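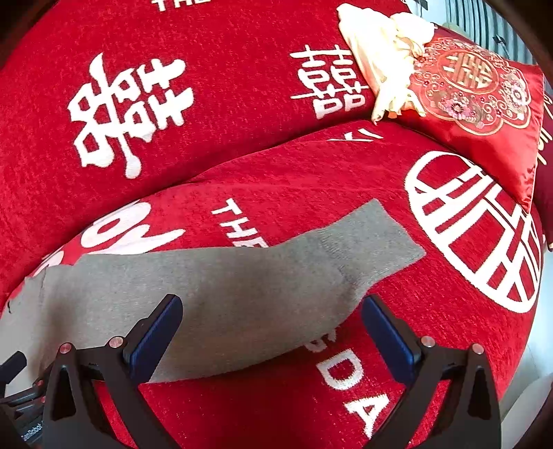

The Wiltdale sofa cover is a loose throw-over cover for two-seat sofas, made in chenille and sold in bright red with a white print. It goes over the back and the seat in one piece and tucks down behind the cushions. The double-happiness character 囍 is printed large on the backrest, with a smaller one in a thinner style beside it, and the seat has a round emblem and English lettering. A grey knitted sock on the seat gives a fair idea of how big the letters are. Buyers often ask whether the print goes all the way round. It does not — the underside is plain.

Home Sofas Covers Throws Cushions Delivery Basket

Fabric and weight
The chenille is 310 grams per square metre. It has a short, soft pile that will flatten a little where people sit, and a light brush with the hand lifts it again. Small threads can catch on zips and buckles. Snip them off, do not pull.

Washing
Wash at 30 degrees with similar colours. The red may give off some dye in the first wash, so keep whites out of the machine. Do not tumble dry. Iron on the back only, on a cool setting.

Fitting
Lay the cover over the backrest first and line up the large character before you tuck in the seat. Foam tucking rods are sold separately. Corner sofas need the Bukosthorpe cover, which comes in two parts.

Orders and returns
Covers are sent from our Ustport warehouse. Unwashed covers can be returned within a month. For questions about sizes, write to Catinca Enache in customer service.

2,683 likes Share Save Print Comments (2)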